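Forum Simgate – Hilfe und Austausch
Bereich: Geräte, Wartung, Entsorgung

Ausgemusterte Arbeitsplatzrechner des Vereins: Weitergabe an Mitglieder oder Entsorgung?

Eingestellt von Geschaeftsstelle_Vida am 2 Dez 2024
Schlagwörter: Datenschutz, Altgeräte, Inventar, Weitergabe

Sehr geehrte Damen und Herren,

unsere Geschäftsstelle hat im November die Ausstattung der Büroräume erneuert. Übrig geblieben sind elf Arbeitsplatzrechner in Towerbauweise, die nach Auskunft unseres bisherigen Dienstleisters Gistell noch funktionsfähig sind. Zwei davon standen in der Mitgliederverwaltung und enthielten personenbezogene Daten, darunter Bankverbindungen. Die übrigen wurden im Kursbetrieb eingesetzt.

Der Vorstand hat grundsätzlich beschlossen, die Geräte gegen ein geringes Entgelt an Mitglieder abzugeben. Für die Umsetzung bitten wir um Hinweise zu den nachstehenden Punkten:

– Genügt eine Formatierung der Festplatten, oder ist der Ausbau vorzuziehen?
– Muss der Abgang im Inventarverzeichnis einzeln je Gerät nachgewiesen werden?
– Haftet der Verein für Mängel, wenn ein Mitglied ein Gerät erwirbt?
– Wohin mit Geräten, für die sich kein Abnehmer findet?

Wir sind als gemeinnützig anerkannt. Die Rechner sind vollständig abgeschrieben und stehen mit einem Erinnerungswert in den Büchern.

Mit freundlichen Grüßen
Geschäftsstelle Vida

Beitrag von Braltix_Beratung
Als hilfreich markiert

Sehr geehrte Geschäftsstelle,

zu Ihren Punkten nehmen wir wie folgt Stellung. Der Beitrag ersetzt keine Rechts- oder Steuerberatung im Einzelfall.

Datenträger

Eine einfache Formatierung ist für Datenträger mit personenbezogenen Daten nicht ausreichend. Bei der Schnellformatierung wird im Wesentlichen das Inhaltsverzeichnis neu angelegt; die Inhalte selbst können mit frei erhältlichen Programmen häufig wiederhergestellt werden. Für magnetische Festplatten kommt ein vollständiges Überschreiben in Betracht. Bei SSD-Laufwerken ist der vom Hersteller vorgesehene Löschbefehl zu verwenden, da ein Überschreiben dort nicht zuverlässig alle Speicherbereiche erfasst.

Für die beiden Geräte aus der Mitgliederverwaltung empfehlen wir, die Datenträger auszubauen und gesondert vernichten zu lassen. Der Vernichtungsnachweis ist zu den Akten zu nehmen. Bitte denken Sie auch an Sicherungsmedien, die in Schubladen oder Schränken verblieben sein könnten.

Inventar

Der Abgang sollte je Gerät erfasst werden, mit Inventarnummer, Datum, Grund des Abgangs und gegebenenfalls Erlös. Eine Sammelbuchung ohne Einzelliste führt bei einer Kassenprüfung erfahrungsgemäß zu Rückfragen. Der Erlös ist als Einnahme zu verbuchen, auch wenn er gering ausfällt.

Entgelt

Bei der Abgabe an Mitglieder ist darauf zu achten, dass diese keine unangemessenen Zuwendungen erhalten. Das Entgelt sollte sich deshalb am üblichen Gebrauchtpreis vergleichbarer Geräte orientieren. Halten Sie im Protokoll kurz fest, wie der Preis ermittelt wurde. Sofern mehr Interessenten als Geräte vorhanden sind, ist ein Losverfahren zweckmäßig – es genügt ein Aushang mit Frist.

Haftung

Ob und wie weit die Gewährleistung ausgeschlossen werden kann, hängt davon ab, ob der Verein beim Verkauf als Privater oder als Unternehmer anzusehen ist. Bei einem einmaligen Verkauf ausgemusterter Gegenstände wird oft Ersteres vertreten, eine Klärung mit einer fachkundigen Stelle ist jedoch ratsam. In jedem Fall gehört in den schriftlichen Vertrag eine zutreffende Beschreibung des Zustands, einschließlich bekannter Mängel und fehlender Teile. Werden Geräte ohne Datenträger abgegeben, ist dies ausdrücklich zu vermerken.

Mit freundlichen Grüßen
Braltix Beratung

Beitrag von altgeraete_nord

Festplatte raus, Rest auf den Wertstoffhof. Für alte Tower bekommt man ohnehin kaum etwas, der Aufwand mit Verträgen und Losverfahren steht in keinem Verhältnis. Wir haben seinerzeit zwei Jahre lang vier Rechner im Keller aufbewahrt und am Ende alle abgegeben.

Beitrag von Werkstatt_Simgate

Sehr geehrte Geschäftsstelle,

ergänzend zu den bisherigen Ausführungen einige Anmerkungen aus praktischer Sicht. Den pauschalen Rat, sämtliche Geräte abzugeben, teilen wir nicht. Funktionsfähige Rechner sollten nach Möglichkeit weiter genutzt werden, und auch unvollständige Geräte finden als Ersatzteilspender Abnehmer.

Sichtung vor der Abgabe

Trennen Sie das Gerät vom Netz und legen Sie es vor dem Öffnen auf die Seite, sodass die abnehmbare Seitenwand nach oben zeigt. Prüfen Sie, ob Prozessor, Arbeitsspeicher und Grafikkarte vorhanden sind, und übernehmen Sie das Ergebnis in die Zustandsbeschreibung. Ein leerer Prozessorsockel ist am Metallrahmen mit dem seitlichen Hebel zu erkennen; die Kontakte darin dürfen nicht berührt werden.
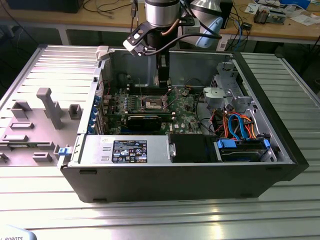 Geräte ohne Abnehmer

Nicht vermittelte Rechner sind Elektroaltgeräte und dürfen nicht in den Restmüll gegeben werden. Kommunale Sammelstellen nehmen haushaltsübliche Mengen in der Regel kostenfrei an. Ob elf Tower auf einmal noch darunter fallen, ist örtlich verschieden geregelt; eine Anfrage vor der Anlieferung ist zu empfehlen. Bei gewerblichen Abholern sollte vorab ein schriftliches Angebot vorliegen. Uns ist ein Fall bekannt, in dem für die Anfahrt nachträglich 120 Euro berechnet wurden.

Knopfzellen auf der Hauptplatine sind vor der Abgabe zu entnehmen, soweit dies ohne Werkzeug möglich ist, und getrennt zu sammeln.

Lizenzen

Bitte prüfen Sie zudem, ob die installierte Software übertragen werden darf. Vergünstigte Lizenzen für gemeinnützige Organisationen sind häufig an den Verein gebunden und verbleiben dort. Inventaraufkleber und Zettel mit Zugangsdaten sind zu entfernen, auch an der Unterseite der Tastaturen.

Mit freundlichen Grüßen
Werkstatt Simgate

Kommentar von Geschaeftsstelle_Vida

Wir danken für die Auskünfte. Die Datenträger der Mitgliederverwaltung werden ausgebaut und vernichtet, für die übrigen Geräte wird eine Einzelliste angelegt. Wegen der Gewährleistung holen wir eine Auskunft bei unserem Dachverband ein.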